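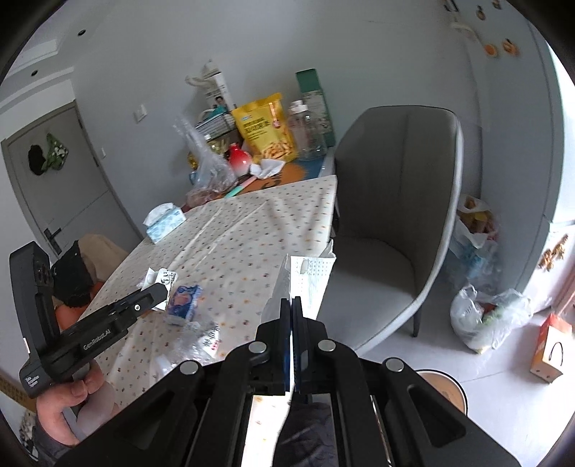
Half paper, half plastic: a talk with Stamatia Kouris

2018-06-25

Stamatia Kouris had already put the coffee on the table when I arrived, and beside the coffee was a bread bag with a window in it. She had torn the window out. "Try to do it yourself with another one," she told me, and gave me another one. I tried, and half of the paper came away together with the plastic.

For eleven years she has worked at the sorting hall in Menon, first on the belt and now in the small office upstairs, where she answers the letters from the households. The town has 1,229 addresses on the collection list and she says she knows the handwriting of many of them. I wanted to speak with her about packages made of two materials, which in my own kitchen cause more discussion than any other thing.

On the belt

"When I started, I stood on the paper side," she said. "It was the cold side, near the door. You learn with the fingers first. Paper has a sound and plastic has another sound, and the mixed ones have a sound in the middle." The belt had a speed which she found terrible in the first week and slow in the second month. She still goes down sometimes when a colleague is ill, and she told me that her hands remember more than she does.

I asked what arrives most often in the wrong place. She did not need to think. Envelopes with windows, she said, are less of a problem than people believe, and the paper mill that takes their bales accepts them. The trouble is with small sterile pouches, bread bags, some tea packets and the wrappers that have paper on one side and clear film on the other. People see the paper side and throw them with the newspapers.

"They are not lazy," she said. "I get angry when somebody calls them lazy. A lazy person does not write me two pages about a cheese wrapper."

The letters

She keeps the letters in a cupboard, in flat boxes which once held printer paper. The first box is from the winter when Menon changed from two bins to four, and it is the fullest. Many people were upset in that December, mostly because the calendar came late and the color of the lids did not agree with the color in the leaflet. The leaflet showed green for glass. The lid was gray.

"I wrote the same answer so many times that I dreamed it," she told me. "Gray is glass, green is garden. My husband said it to me at breakfast as a joke, and I was not laughing."

Now the letters are slower and more particular. She read me some of them without the names. A man asked if he must wash a yogurt cup with warm water or if cold is enough (cold is enough, and a spoon is enough also, if you are careful). A woman wanted to know whether wax paper from the butcher is paper. A class of children sent a drawing of a bin with a face, and a question under it about glitter.

And what is the answer about glitter?

"The answer is please no glitter," said Kouris.

What to do at home

For the packages of two materials, the rule in Menon is easy to say. If you can pull them apart with the hands in one movement, pull them apart and put each piece in its own bin. If you can't, everything goes in the rest bin. She does not want people to use scissors. A neighbor of hers sat every evening with scissors and cut the windows from bread bags, and then the little strips fell through the grid of the drum downstairs and were lost anyway.

Size matters here. A piece smaller than a playing card will mostly fall through, she explained, and it is swept together with dust and bottle caps. This I did not know. For years I have been putting the tiny corners of wrappers in the plastic bin, with great care, and I told her so.

"It does no harm," she said kindly. "It also does no good."

She had tried for some time to convince Zostosico, the bakery with the blue van, to change its bags. The owner came to the hall and stood twenty minutes at the belt in his good shoes. He agreed with everything, and then he said that customers want to see the bread. Since spring there is a full paper bag for the round loaves only. The long loaves still have the window. Kouris buys the round ones, although she prefers the long ones – "the crust is better, what can I do."

Hekar, the company that prints the labels for the market, was easier. They sent one person, she asked three questions, and the next roll of labels was already on paper glue.

A box for the strange things

Before I left she showed me a shelf beside the stairs with objects from the belt that nobody came to ask for. There is a brass key, a wooden duck, a set of measuring spoons on a ring and a prize cup from a swimming race over 1,000 meters. The cup has no name on it. She has asked at the pool and they gave out many such cups.

I asked if she is strict at home. She looked at the bread bag on the table, which by now was in several pieces, mostly because of me.

"My daughter is strict," she said. "I am tired in the evening. She looks in the bin after me, and she is usually right."

The office answers letters from all addresses in Menon. Please write the street on the envelope, and do not send the packaging itself if there was fish in it.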